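3.2 The rack task

The second task set for the student teams in the Kidier project was the unloading of a two-tier dish rack by a pair of arms. It was chosen by the teaching staff in March, after the block-stacking task had proved too easy for most groups. Cups and glasses were placed on both levels of the rack, and each team was free to decide which arm should go first.

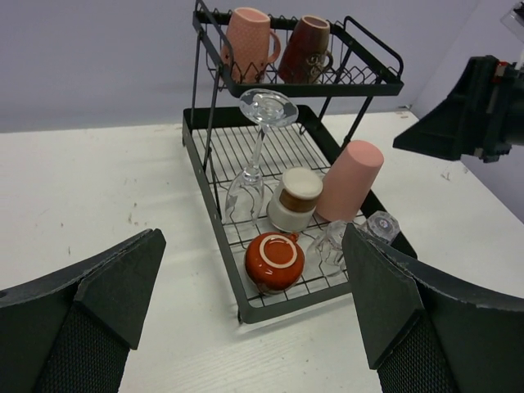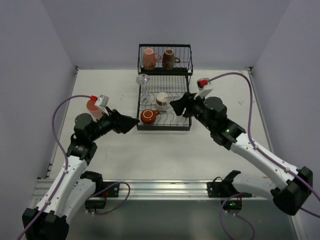
Figure 2. The two-tier rack with mugs on its upper level and further drinkware below, from a wrist camera (first) and from a camera overlooking the table (second).

Rhona Menzies remarked at the project review that the task had taught her group more about planning than about grasping, and that she would have liked the marking scheme to say so. Her group had spent most of its first weeks adjusting finger force, and only later agreed on a fixed order in which the two arms would enter the space over the rack. She asked that future groups be made to write down that order before recording any demonstrations. The staff accepted the point, and the course handbook was changed accordingly.

Each team was allowed 400 demonstrations, recorded by its own members. Of the 1000 trial runs later carried out across all teams, 303 were stopped by the operator, in most cases when the arms came too close to each other. Clear glasses caused further difficulty, and the teams differed in how they dealt with them. One group added extra demonstrations using glasses alone; another left them until the end of the run. The results for each approach are given in Section 4.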